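House rules for the gripper bench, second go

30th July

I rewrote our bench rules in June and have been living with them long enough to say what stuck. The first version ran to 30 rules. I'd pulled most of them from the induction pack at Noonan, where I used to work, and half were about fenced cells we don't have at Lanville. The new sheet fits on one side of paper.

The rule that gets used most is the one about pads. Look at the finger pads before every session, both faces and the bottom edges, and write down what you see even if it's only scuffing. We swap them at 200 grasps or when an edge starts to catch, whichever comes first. Sumwood, who I'd been buying pads from, changed their moulding last year, so old and new pads don't go on as a pair.

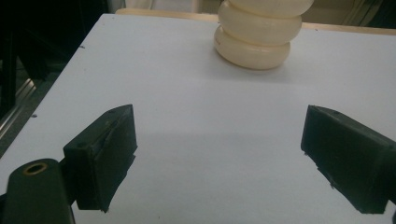 Next is clearing the surface. One object out at a time, everything else goes back in the tub, and the table gets wiped down at the start of the day. Soft objects get their own line in the log – they change shape over a session and the grip width that worked in the morning can be too tight by lunch.

Two rules I dropped. One was gloves, which caught on things more than they helped. The other was a second sign-off on the Tovow log sheet, and people were just initialling it in a batch at home time.

I still haven't settled the wording on pinch points. The current line says keep your free hand behind the mount while the fingers are closing. It's clear enough for me but new starters keep asking which bit is the mount, so I'll probably label it.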